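### 4.3 Episoden am offenen Kühlschrank aufnehmen

Gilt für den Aufbau Skeronham mit Kopfkamera. Abschnitt 4.2 (Nullstellung der Arme) muss erledigt sein.

1. Kühlschranktür öffnen, bis sie von selbst stehen bleibt. Den Winkel nicht nachmessen, er soll schwanken.
2. Kabel so führen, dass sie beim Schwenken nicht an der Türkante hängen bleiben.
3. Zielobjekt im Feld `task` eintragen, erst danach die Aufnahme starten.
4. Greifer langsam ins Fach führen. Zwischen zwei Griffen 2 Sekunden stillhalten.
5. Nach 6 Episoden die Gegenstände umstellen -- nicht nur drehen.
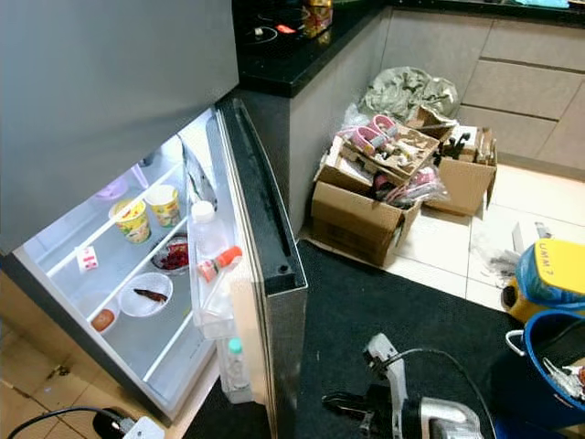
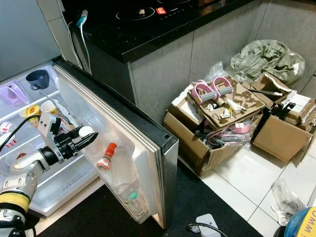
*Beide Ansichten: Kopfkamera, Tür offen, Kartons auf den Fliesen.*

**Hinweis:** Im Planungsblatt stehen 2.000 Episoden als Ziel. Der Wert stammt von Alfredo Belmonte und wurde nie begründet. Bei der Durchsicht im September blieben 1.105 übrig, der Rest hatte falsche Aufgabentexte oder Lücken im Zeitstempel. Ob mehr Material derselben Küche überhaupt etwas bringt, ist offen. Wer das behauptet, soll einen Test in einer zweiten Küche vorlegen.

6. Aufnahme stoppen und die Episode sofort bewerten. »Unklar« ist eine zulässige Bewertung und wird zu selten benutzt.
7. Fehlgriffe behalten und mit `fail` markieren. Nicht löschen, auch wenn die Quote dann schlechter aussieht.

**Vorsicht:** Die automatische Prüfung in Munutetti meldet »OK«, sobald die Datei vollständig ist. Über den Griff sagt das nichts. Stichproben von Hand ansehen, Zuständigkeit: Rania Atallah.

**Vorsicht:** Arme nie bei laufender Aufnahme von Hand wegdrücken. Erst Not-Halt, dann anfassen.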